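Teaching cloth folding by remote control: how do I stop hovering?

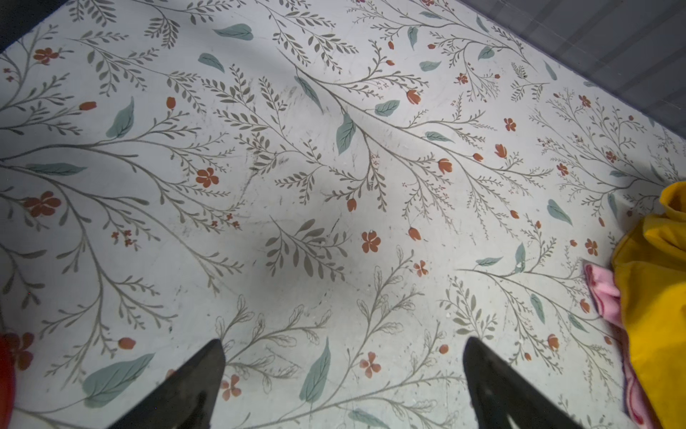

Wrist view, fingers open, yellow and pink cloths over on the right

Posted by Jerncombe, 16 March 2024

Hi all! I'm showing my arm how to pick up a cloth and fold it, driving it by hand with the remote (a little leader arm on the desk). I've recorded 93 goes so far and the copied behaviour is a bit hopeless: it drifts over the worktop, opens its fingers and just sort of dithers there. My own driving has a fair few pauses in it, I admit, while I work out which fold to go for. Is that what it's learning? And should I swap the flowery surface for a plain one?

Mabuza

Yes, it's the pauses. If you stop and think, it learns to stop and never gets to the thinking bit! Decide on your grab point before you hit record, then go in slowly but keep moving. I binned every go where I'd sat still for more than 2 seconds and trained again on what was left, and mine was miles better. I'd keep the flowery surface for now, the yellow cloth stands out well enough against it. The pink might be harder going.

Leden

plain surface every time. more goes as well, i needed 197

Jerncombe

Thanks both, trimming the pauses tonight. Leden, was that 197 with one cloth or several?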